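Sorting the black laundry this week. Shirts, socks, leggings, the old knit stuff. It all looks the same in a pile so I am doing it at the table where the light is better.

Rule I am using: if the edge is fraying, it goes in the rag bag. If it is only linty, it gets the roller and goes back in the drawer.

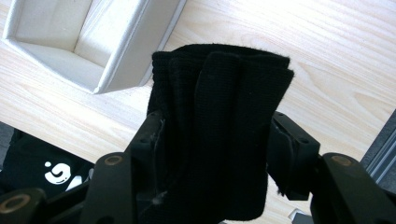 Trujillo Mends
@trujillomends · 2022-10-26

Black jersey is the worst for lint. One pale speck and you see it from across the room. Fine rib is a little better, but loose threads show up on both.

I fold knits in long pleats and stand them up in the drawer. They don't stay crisp. Soft folds are fine – you only need to see which one you are grabbing.

Don't pull a loose thread on a knit. Snip it close. If the edge keeps shedding after that, a narrow zigzag stitch will hold it for a while.

Rags get cut to one size, 33 cm square. The Kulholm bin under the sink holds 50 of them and I stop there.
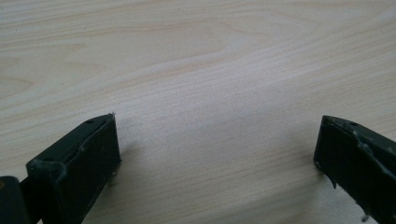
Pale wood is good for this job. Dark fuzz shows right away and a dry cloth picks it up. I don't use spray on mine, the finish is matte and I want to keep it that way.

Someone asked about the roller. It's a Fosov, the refills come in packs of 2. Tape around your hand does the same thing – it just takes longer.

Left for tomorrow: the gray pile and the socks with no partner. I'm giving the socks until the end of October.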